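Ticket 1008 – Letter cube set and small drawer unit
Site: Allport
Opened: Thu 10 December
Status: open

Reported: drawer sticks near the end of its travel, and the yellow cube doesn't match our letter list. Love this little set, so keen to get it sorted!

1. Drawer
Pulled it right out by the black handle and wiped the runners. Much smoother already – what a difference!

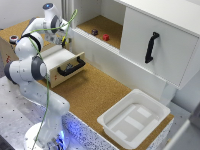
2. Yellow cube
Our list has one letter per colour. I checked the cube on the cork first.
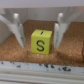
Yellow cube, S side.

So S is right, but there's more than one letter on it. I've asked Jolbridge for the newer list. Meanwhile the cube lives in the drawer unit with the red and blue buttons on top.

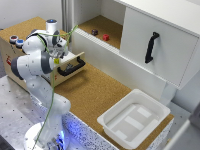 Drawer still catches a bit when pushed in fast. Will try wax next.

Update: went over the other sides on the pale tabletop.
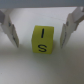 I've added I beside S on our copy. Waiting on Jolbridge for the rest.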